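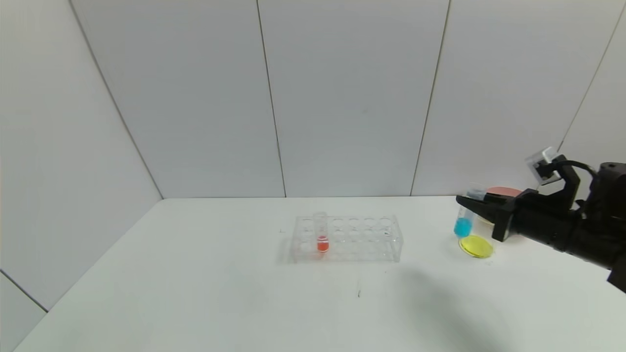
I got to the Handwood Baths at six, two hours before the first bell, and there was already a queue down the steps and past the chip shop. Fight night! My brother had the tickets in his sock. He'd done that ever since the Brundar show, when somebody had his wallet away during the anthem.

We were there for our cousin, who boxed as the Cuautle Kid after the village our gran left when she was nineteen. Eight rounds at super lightweight, top of the bill, against a southpaw from Stundex with a lovely jab and a very loud family. They'd brought drums. I counted two, though it sounded like more once they got going under that tin roof.

The man on the door had a clicker and was telling everyone who'd listen that he'd let in 566, a record for the Baths, and that the old record was from before they boarded over the pool. You could still smell the chlorine, mind. I love that smell. To me it means boxing.

The first three rounds were all Stundex. Jab, jab, step away, and our lad following him about like a man trying to catch a bus. My brother had his programme rolled up and was biting the end of it. Then in the fourth the Kid went downstairs, a left hook under the elbow, and oh, the sound of it! The drums stopped. He did it again, and again in the fifth, and you could see the southpaw's hands coming down an inch at a time.

"Body!" I was shouting. "Body, body, body!" A woman in front turned round and offered me a throat sweet.

He got him in the seventh, with 30 seconds left on the clock. Not a big punch even, a short one to the ribs, and the southpaw took a knee, shook his head at his corner and stayed there till ten. Then he got up and the two of them hugged for ages, and one of the drummers came over and kissed my brother on the forehead.

We walked home the long way, along the canal, all of us, the Kid in his dressing gown and trainers with a bag of chips inside his hood. He said his hand hurt. He said did we see the one in the fifth. We said we did, and he told us about it anyway, all the way to the lock.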